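Stain (housekeeping)

A stain is a discoloration that can be told apart from the surface it is on, usually by a guest. Stains are commonly sorted by what made them: tannin (tea, wine), protein (egg, blood), oil, dye, and a fifth group that household manuals list as "other" and then avoid.

Most stains begin as spills, drips or splatter. Splatter travels farther than people expect and tends to be found weeks later, often on a wall behind something. Small drops dry fast, and a dried drop is harder to lift than a fresh one.

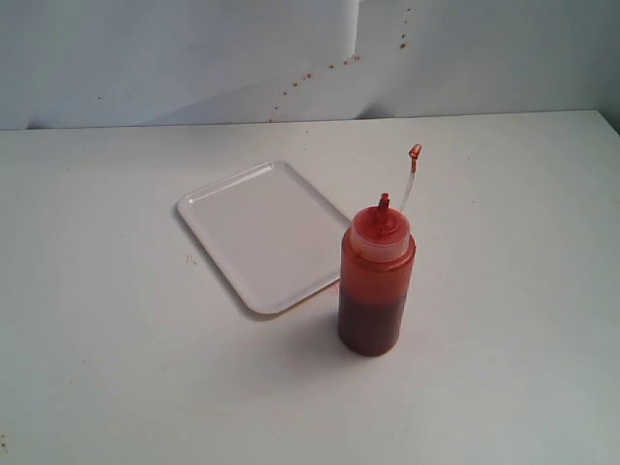

Cold water is the usual first step for protein stains, as heat sets them. Oil calls for dish soap. Salt on red wine has many loyal followers and a modest record.

In his handbook The Patient Sponge, Tarmo Lill listed 200 home remedies and tested 47 of them on painted plaster. He recommended 3, one of which was repainting. The Grornlow edition added a chapter on carpets, which Lill disliked both as a chapter and as a floor covering.

Pale surfaces are often blamed for stains, though they only report them. Patterned wallpaper was long sold on the opposite principle.

See also: Blotting; Grout; Security deposit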